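March, start 7:40 a.m.

Hexavalent chromium, Hirkach creek water, second round. Same method as last round: diphenylcarbazide, read at 540 nm, 1 cm cell. Total chromium goes on the graphite furnace when it is free again.

**Samples**

22 bottles came in from the creek and the three house wells on Shin Road. All on ice, cooler at 4 °C when I opened it. Two had no label on the cap, only on the side, and the ink had run. I matched them to the field sheet by bottle code and they are fine. One bottle from the culvert was filled to the brim with no headspace. Used it anyway, noted on the sheet.

The water from below the old Cindow plating shop is faintly yellow again. Could be chromate, could be leaf tannin from the ditch. The sample blank should sort that out — same water, acid added, no color reagent, subtract the reading. We skipped the blank on the first round and I don't trust those three numbers now. They should be marked in the table, please don't quote them to anyone yet.

**Reagents**

Made fresh diphenylcarbazide in acetone. The old bottle had gone tan and I dumped it in the solvent waste. New one is colorless, in the amber bottle on the second shelf of the fridge. Toss it when it turns.

Working standards from the stock. I first made the top standard at 2000 µg/L by habit, which is far too high for a 1 cm cell and came off scale. Diluted down and started the curve over. Top point is now 500. Lost most of an hour on that.

**Curve**

Straight line through all points, nothing odd at the low end. Blank read 0.002. The mid standard run again at the end of the batch came back within two percent.

**Readings so far**

- Upstream of the road bridge: nothing above the blank.
- Culvert: clear pink, well inside the curve. Sample blank took off a small amount, so most of the color is real.
- Ditch below Cindow: darkest of the set. Needed a dilution. The first dilution still read high, the second was good.
- Shin Road wells: two are clean. The third, closest to the ditch, shows a weak reading I want to repeat before I write down a number.

Color was allowed to develop for 10 minutes for each one, timer on the bench. I did them in small groups so nothing sat around too long.
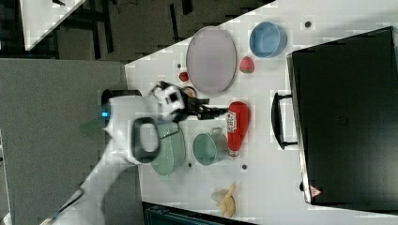
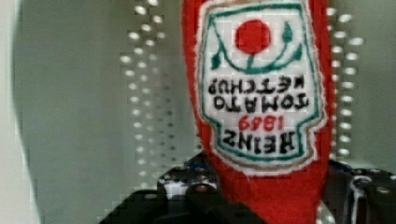 *Gripper and ketchup bottle. First: fingers open over the table. Second: holding the plush bottle.*

**Spike check**

Spiked the culvert water and the ditch water. Culvert recovery 96 percent. Ditch recovery 71 percent, which is poor. Something in the ditch water is eating the chromate, my guess is iron(II) or organic matter once the acid goes in. Ran the spike a second time on a filtered portion and got 83 percent. Better but still low, so the ditch number is probably an underestimate. It should go in the report with that note beside it.

Jae-hoon Cha thinks the pH was off when these were bottled in the field. He wants the buffer added right at the creek next time and the water filtered there too. I agree about filtering. On the buffer I'd like to see a side-by-side first, one bottle each way from the same spot.

**Problems**

The spectrophotometer lamp drifted during the first 15 minutes even though the ready light was on. Zeroed again after the warm-up and it held. Leave it on longer before the first reading.

Cell holder is loose. If you push the cell in from the right it tilts a little and the reading jumps in the third decimal. Push straight down. I've asked for a new spring clip.

The pH meter needed two calibrations. Probe filling solution was low, topped up.

**Furnace**

Booked for tomorrow morning. Acidified splits are in the left-hand rack, caps taped. Don't use those for hex chromium, they have nitric acid in them. The untouched splits are in the fridge behind the standards.

If total chromium in the ditch comes out much higher than the hex value, that would fit with the low spike recovery, but some of it would be trivalent chromium that was there all along. We can't tell the two apart from these bottles.

**To do**

- Repeat the third Shin Road well, in duplicate, with its own sample blank.
- Call that household only after the repeat, and only with both numbers in hand.
- Ask the county for the old Cindow discharge permits. The copy we have is missing the page with the outfall map.
- Wash the dilution flasks in acid, not in the dish soap. There was film in one this morning.
- More 0.45 µm filters, last box is open.

Stopped 4:20 p.m. Waste jug is two-thirds full, label filled in.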